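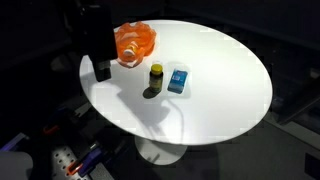
What a robot arm taught me about unpacking groceries

I keep two hats by the door, one for the robotics lab and one for this page, and this month I'm wearing both at once. Our group has been working on a study of how a robot arm should clear small groceries off a table when some of them are still in the bag, and I've spent so many hours watching it that my own kitchen habits have changed (my pantry has never looked better!). So, tips first for a change, with the research mixed in where it helps.

First, the short version of the study. We call it Rikusex, a name I had no vote in. The arm gets a few ordinary things on a table, such as a bottle, a little box and something in a thin plastic bag, and it has to pick each one up and put it in a bin. We ran 864 tries. The only thing we changed was the order: either the arm went for whatever was nearest, or it went for the free-standing things first and saved the bag for last. Everything else stayed put, including the lamp.

Saving the bag for last won, and by more than I would have bet. When the arm started with the bag, the plastic tended to drag and bump the neighbors, and a tall bottle on its side rolls a surprisingly long way on a smooth table. With the loose things out of the way first, a clumsy grab at the bag had nothing left to knock over.

Okay, kitchen.

Loose things first, bags last. Try it with your next grocery run. Put away the bottles and boxes that are already standing on the counter, then start on whatever is still wrapped up. I used to do it the other way around and I broke a jar of capers that way, plus one very nice vinegar.

Leave a hand's width between things. The arm needs room on both sides of an object to close its gripper, and a bottle and a box standing almost shoulder to shoulder gave it the most trouble of anything we tried. My spice shelf was packed exactly like that. I took out 4 jars, moved them to another cupboard, and now I can pull out the cumin without paprika coming along for the ride.

Stand bottles up before you do anything else. A bottle lying down inside a bag was our hardest pick. You can sort of see the cap through thin plastic, but the folds and creases confuse the software about where the bottle ends, and they confuse me too. If I'm unpacking in a hurry I reach in, find the cap with my fingers, and stand the thing up on the counter before going back for more.

Watch your shadow. One bright lamp over a white table makes strong shadows, and in our early runs the arm's own shadow fell right across the spot it was working in. The software sometimes treated a dark patch as an object. At home I had the same setup without noticing: one ceiling light behind me, and my head blocking it every time I leaned over the cutting board. A cheap clip-on light from the Duvach range, stuck under the cabinet in front of me, fixed it for less than dinner out. Do this one even if you ignore everything else.

Pick a plain surface for sorting. We used a plain white top on purpose and it made finding things much easier. I have a speckled counter, so I lay down a big white tray when I'm sorting pills, screws or beads. Mine is a Bulska baking tray that was too warped to bake on. Rinse it, dry it, hang it on a nail.

Give yourself an empty half. Keep one side of the table clear so there's always somewhere to set a thing down. I do this with the workbench now as well. It takes me 3 minutes at the end of the day, mostly spent finding where the small screwdriver goes.

A few notes for people who like the details. A try counted as a success only if everything ended up in the bin within the time limit, and a bottle that fell over but got picked up anyway still counted. I argued against that and lost. We used light items only, so please don't take any of this as advice about lifting a full stockpot. And we haven't tested paper bags yet. Those are next, in January, along with the crinkly kind that potatoes come in, which I'm dreading a little.

One last tip that came from the workshop side: hang your clamps on a sheet of perforated metal. Mine came from Cordeiro and took 30 minutes to put up, including the part where I went looking for the drill.

Posted November 2, 2020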